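Nenivton opens up Wakitz, a practice kitchen for teaching robot arms by hand

27/10/2019 – I'm Solange Lopes, I run the teaching tools group at Nenivton, and I get to share the thing we've been busy with all year. Wakitz is out today! It's a simulated kitchen where you grab a controller, drive a robot arm through a chore yourself, and save the whole run as a lesson the arm can learn from.

We're shipping it with 340 recorded lessons, every one of them driven by a person on our team (my own are the slow ones). You can replay them, trim them, or toss them and record your own. You'll need a regular desktop computer and one of our 2 supported hand controllers, and that's the full shopping list.

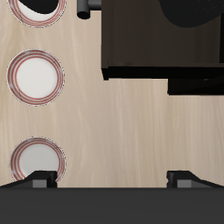 Driving from the gripper's point of view takes some getting used to, and we spent a lot of our time on that view. New drivers usually want to watch the whole arm from across the room, and we do offer that camera too, but the close one is where the careful work gets done. With both fingers spread wide at the bottom of your screen, you can judge how far you are from the red-striped plates on the left before you commit to a move. One finger can overlap the rim of the nearest plate in this view, so we teach people to shift sideways a little and check again – it saves a lot of do-overs.

Wakitz works hand in hand with Azimi, our recording app, so every twist of your wrist is stored along with what the gripper camera saw. If you already own Azimi, the kitchen is a free update. For everyone else, the two come together for $145 per seat.

Next up is Darkness, an add-on that turns the kitchen lights way down so you can record lessons in poor light. I've been playing with the early version and it's hard, and I love it! We plan to have it ready in December, and Wakitz owners can sign up to try it early from the Nenivton home page.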